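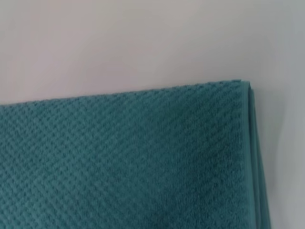

Towels are where I start with any new gripper, and I've been through enough of them now that people email me asking what to buy. So this page is my pile of tips for anyone with a small arm on a workbench who wants it to do laundry. I'm a hobbyist with a spare room, so take it all in that spirit!

Start with a folded towel and leave the heap for later. A folded one has a thick side and a thin side, and a gripper that can't pick it up by either has no business near a fitted sheet. Put the folds facing the arm, come in low from the side, and close slowly. If you come straight down from the top you mostly just pet it.

Fingertips matter more than the motor. I ran the Skomow two-finger gripper against the Trirkordale for most of a month on the same arm, same towels, same table. The Skomow squeezes harder and looks terrific doing it, but its tips are flat and blunt and they shove the bottom layer along the table like a snowplow. The Trirkordale is weaker (you can pull a washcloth out of it with two fingers) and has a thin lip on each tip that slides under the cloth. I kept the Trirkordale on the arm. Then I filed a lip onto a spare set of Skomow tips, and now I go back and forth.

Terry cloth is forgiving, hems are slippery. Loops give the rubber something to bite. The flat woven band near the edge doesn't, and if you grab there the towel tends to walk out of the tips on the way up. Aim a finger's width past the hem, onto the pile. My friend Nazanin Bakhtiari, who sews, told me to try the rubber fingertips that quilters wear. Cut the ends off and stretch them over the gripper tips -- best two dollars I've spent on this hobby. They wear through after 300 grabs or so, sooner if your table is gritty, so buy the big bag.

Camera placement. I've tried one overhead and one at the wrist. Overhead is great for finding the towel and useless for finding the edge of a fold, and the arm gets in its own way just when you need to see. The wrist camera is the reverse. Up close a towel is one big stretch of color and you lose track of where the rest of it went. If you can only have one, I'd say wrist, and teach the arm to back up and look again before it commits. Fix the focus by hand at your grabbing distance and put a dab of nail polish on the ring. Autofocus hunts like crazy on terry.

Lighting: soft and from the side. You want a bit of shadow next to the folds so the software can tell towel from table. I taped baking parchment over a cheap desk lamp and it beats the ring light I paid real money for. Plain matte table covering too, in a color you don't own in towels. A white one means your white towels disappear, so I keep a dark one rolled up behind the door.

Controllers, since everyone asks. The Shirazi board is the easy one. Plug it in, set your grip limit, go have lunch. The Wosdale lets you change how fast the fingers close partway through a grab, and for cloth that is wonderful, but the menus made me want to lie down. Farhad Ranjbar sent me his settings after I whined about it, and the short version is: fast until the tips touch, then as slow as it'll go, then wait a beat before lifting. You can fake that on the Shirazi with two separate close commands and a pause between them. It's a little jerky but it works.

Keep a notebook! Mine has more than 1,000 grabs in it, written as a tick or a cross with a word next to it, mostly "hem" or "slid." I changed tips and camera height in the same afternoon once and had no idea which one had helped. One change at a time, same towel, same spot.

Odds and ends:

Skip the fabric softener on your test towels. It leaves a coating that the rubber hates.

Wipe the tips with rubbing alcohol whenever you stop for coffee. Lint builds up fast.

Refold by hand the same way every time, or you're testing your folding.

Put a strip of felt where the cable rubs the elbow joint. I lost 2 cables before I did this.

Next up is pillowcases, probably in June, once the new Trirkordale tips get here.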